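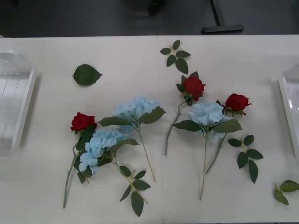
Red roses, blue hydrangeas and loose leaves on the white table, with a basket at either end.

Shopping for Robot Arms When Your Workshop Is Small: A Budget in Plain Numbers

By Omid Ghorbani
Posted in January

Print this page | E-mail this page

We use cookies to remember your preferences. By continuing to read you accept our cookie notice.

I make wreaths, table swags and the occasional wedding arch out of artificial flowers, in a rented unit in Wenstead with good overhead light and terrible heating, and ever since I mentioned robot arms in my fall letter I've had a steady trickle of mail asking what to buy and how much to put aside. So I've sat down with my notebook and a pot of tea, and I'm going to tell you what I'd do if I were starting over with the same money (and a bit more patience!).

Start with the chore, and write it down before you open a single catalog. Mine is picking up: a stem or a sprig of leaves lies on the table and has to go in a basket, and then the next one does, and by late afternoon my thumbs ache. That's a narrow little job and I'm glad of it. If you write "help in the workshop" at the top of your page you'll end up pricing machines that could build a car. Write "move leaf sprigs from table to basket" and the list gets shorter and a good deal cheaper.

Then measure the table, and be honest with the tape. Two ordinary tables pushed together will do nicely, as long as the tops sit level where they meet. Run your palm across the seam. If you feel a lip, shim the low side now, while there's nothing heavy on it. I put felt and then cardboard under the feet of one of mine before I gave in and bought proper leveling feet, which cost less than the lunch I'd had that day.

A white top is worth having, too. Dark green leaves show up on it for a camera and for you, and so does every bit of dust, so keep a soft brush on a hook. One caution: a very shiny top throws your ceiling lights straight back up. Matte is kinder. If you're stuck with a shiny one, try moving the lamp before you pay for a new surface.

One arm or two? I get this question more than any other. My advice is to leave room for two and budget them separately. With one arm you can learn nearly everything you need to learn, and you can do it slowly, with a cup in your other hand. A second arm saves reaching over the middle of the table, but it also brings another power supply, another bundle of cable, another set of fingers to wear out, and a new way for things to bump. Mark out both mounting spots on the day you set up the first arm, run the outlets for both, and then wait until the first one has earned its keep.

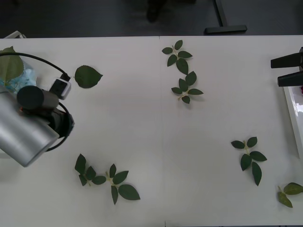 Leaf sprigs laid out between the two arms, with a white tray along the right side.

Now to the money. I had three quotes on my desk, and the one I learned most from was from Zorivmont, if only for being laid out so clearly that I could see what was missing from the others. Ask every seller for the same things on one sheet: the arm, the gripper, the controller, the mount, the cables, shipping, and what happens if it arrives with a fault. If the gripper is "sold separately," and it very often is, write its price right beside the arm so you never think of one without the other.

What I never had in my first budget was all the bits and pieces, and they came to $1256 by the time I'd finished. I don't say it to frighten you. Some of it was sensible (a sturdier table base, an outlet strip with a proper switch, a stop button mounted where my left hand falls) and some of it was me buying cable clips in three sizes and using one. Put a line in for it from the beginning and you won't have to have the conversation I had at home.

Cables get their own paragraph. Allow more length than the drawing says. A cable that runs up over an arm and off the side of the table needs slack for the farthest reach the arm will make, and it mustn't sweep across the work when the arm comes home again. Move the arm slowly by hand, if yours allows that, to all four corners and watch what the cable does. Tie it down afterward. I used soft hook-and-loop straps and I'd choose them again over zip ties, which you'll be snipping off with scissors inside a week.

Fingers are the part you'll replace. I paid $90 for a spare pair from Fidis along with my first order and was very pleased with myself a month later. Narrow fingers suit stems. Wide ones are better for trays and boxes, and they have a nasty habit of taking the neighboring leaf along for the ride. Ask whether you can swap them yourself with an ordinary hex key, and ask to see the screws.

Baskets and trays are the cheap end of all this, so buy a few kinds and try them. Shallow ones with a raised rim are my favorites. The arm doesn't have to dip far, and a rim gives you a clear edge to set heights by. Fix them in place! Double-sided tape is fine. A basket that creeps an inch in the course of a morning will have you blaming the machine. 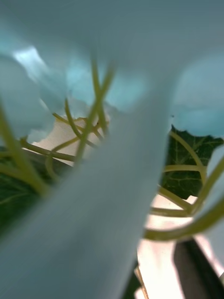 Cameras are where I'd tell you to spend a little more than you planned, and to test before you spend it. My neighbor Safavi lent me her kitchen scale, her good lamp and a whole afternoon, and we tried out close-up focus with a bunch of leaves until the light went. What you want to know is how things look from right down at the gripper, which is a very different place from your own two eyes up above. Stems that seem well apart from overhead cross over one another like a loose lattice when you're in among them, and the finger itself can be a big pale blur across most of the view while the fine veins of a leaf behind it come out sharp. That's a perfectly usable picture if the leaf is what you're after. If you need to see the tips of the fingers as well, ask the seller for the nearest focusing distance in writing, and hold a ruler up to check. My wrist camera and its bracket came to $417, and I'd plan on a second camera above the table as well, fixed to something that doesn't wobble when you lean on the bench.

Set aside practice stock. You'll want stems you don't mind seeing bent, in the same kinds you really use, and a few of the awkward ones. Round heavy heads tip, long stems swing, and single leaves lie so flat that fingers skate right over the top of them. I keep 13 sprigs in an old biscuit tin for this and they look dreadful now, poor things. Scatter them differently each time. If you lay them in tidy rows you'll get a very nice demonstration and a poor idea of what an ordinary day will be like.

Before you pay the deposit, ask whether you may bring your own flowers to the showroom or mail a box of them in. A good seller will say yes. Ask also who picks up the phone, at what hours, and whether a replacement part comes from down the road or across an ocean.

My own order went in two halves, arm and gripper first, camera and extras after the table was ready, and I'd split it the same way again. Keep the receipts in one envelope with the serial numbers copied on the front, and tape the envelope inside a cupboard door where you'll find it.

Print this page | E-mail this page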